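We use cookies to remember your preferences and measure traffic. Accept all | Manage settings

Print | E-mail this thread

Reading time: 3 min

The cloud, the socks and me: a laundry thread

1/ I have now given more thought to hanging up socks than I gave to my college major. Results below. Mute me if you own a dryer and a personality.
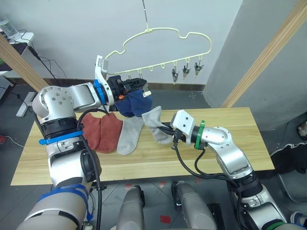 2/ The hanger

It's pale yellow plastic and it's shaped like a cloud, scalloped top and everything. I wanted a serious one. The serious one cost more and was the color of a filing cabinet. So a cloud it is, and I'm an adult who dries socks on a cloud.

3/ The colors

Rust red, light gray, navy. I picked them because you can tell them apart at 6 a.m. in bad light. Before this I had 11 pairs in black, bought over several years, all faded to slightly different blacks. Matching them was like a paint store quiz I kept failing.

4/ Yes, I know. "Just buy all the same sock." I did that once, from Flendedix, a bulk pack. They changed the heel between my first order and my second. I have not forgiven them and I still check the heel on everything.

5/ Table first, hanger second. This is the whole method. Lay the socks out flat, put like next to like, and only then start clipping. The two rust ones are side by side already, which puts them ahead of most of my household.

6/ The navy one gets to go up by itself. I used to hold a single sock back until its partner surfaced. It would sit there getting musty out of loyalty. Now singles get hung like everybody else and the reunion happens later, dry.

7/ Toe up or toe down? I have read some 700 comments on this question on the Navickas laundry board, and I can report that people will end friendships over it. The cuff people say clip marks at the toe look bad. The toe people say the cuff stretches. Both are describing my socks.

8/ I clip at the cuff. One side of the cuff only, so the sock hangs open and air gets in. If you fold the cuff over the way my old Inard leaflet said to, you get a damp little hem that smells like a locker by evening.

9/ Give each sock a pull lengthwise before it goes up. Heel to toe, then let go. It takes the bunching out. Skip it and they dry in the shape of whatever was bothering them.

10/ Please don't wring them like you're angry at them. Roll them in a towel, press, unroll. Thick ones get a second towel. I say this as someone who wrung a wool pair into something that would fit a salt shaker.

11/ Spacing. A small hanger makes you want to use every clip. In December, when nothing in my apartment dries anyway, I leave a gap between the thick ones and they're done by breakfast. Filled edge to edge they take until dinner, and I go to work in sandals.

12/ Somebody replied asking why I don't use the floor rack. I had one, a Destitum. It took up the hallway, and one leg folded whenever it felt watched. The cloud goes up out of the way and has never once tried to trip me.

13/ Odd-sock policy, by popular request (2 people): a single sock gets three laundry days. After that it becomes the thing I dust the blinds with. It's a good second career. The hours are light – I rarely dust the blinds.

14/ For the person who asked, the table is just light wood, nothing special. Wipe it down when you're finished. A wet sock left lying overnight will leave a mark shaped exactly like a foot, and guests do ask.

15/ Next thread is fitted sheets. I have 111 drafts and no method.

Print | E-mail this thread

Get new threads by newsletter. Enter your e-mail address to subscribe. Unsubscribe any time.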